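Ramevum Robotics Club: Questions We Get

Last edited 4 February 2019

Is this a class or a club?

It's a club. You get no credit and no grade. Anyone who tells you it will get you into an engineering program is guessing, and so far we have seen no evidence either way.

What do members work on?

This year it's one task: two robot arms, a kitchen scale, and pouring a set amount of liquid into a glass. People tend to be let down when they hear that. Kids come in wanting to build something that walks, and Necati Bozkurt, who runs the sessions, tells them to get 80 grams into a tumbler first. Most change their minds about how easy robots are by the second week.

Do the robots learn by themselves?

We wish people would stop asking it this way. A student moves the arms through the job many times, the recordings go into a program, and the program tries to copy them. Whether you want to call that learning is up to you. Ayana Mersha has 851 recordings on the club drive and says a good share of them should be thrown out.

Does it work?

Sometimes. Be careful with any video you see of a robot pouring a drink, including ours from the July open house. That clip was the best of 9 tries. We now post the failures next to the good runs, which has made our page less popular.

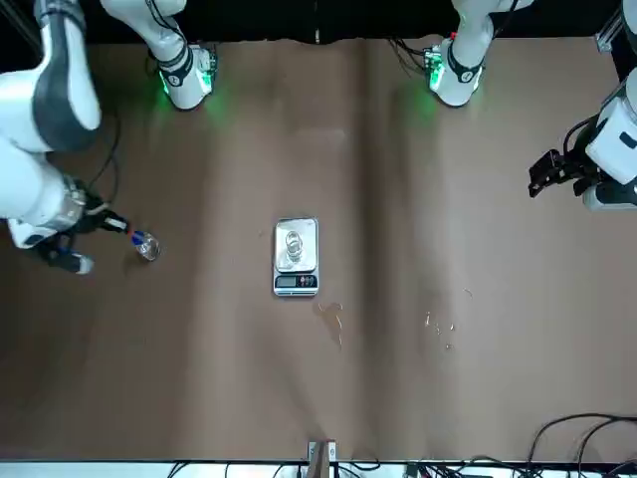 The scale helps keep us honest. Without it, a glass that looks full enough gets counted as a success, and we did exactly that for most of the fall. A run now counts only if the reading is within four grams of the target and the table is dry at the end. Spills count against you even when the number is right. Tuncay Karaca still thinks the dry table rule is too strict. He has been outvoted twice.

My child has never written code. Is that a problem?

Less than you'd think. Plenty of the work is wiping up, labeling files and running the same thing over again. If that sounds dull to them, it will be.

Will you enter the Distow Cup?

Undecided. The rules let teams pick which run gets judged, and we don't see what that proves. Alper Yaman is writing to ask if they'll change it.

What does it cost?

Nothing for now. Ask again next year.

Related
- How we score a pouring run
- Why we dropped the Soylu kit
- Notes from the July open house
- Distow Cup rules, with our comments

Contact: Kalliopi Mitsotakis-Vlachou, club office | © 2019 Ramevum Robotics Club | Back to top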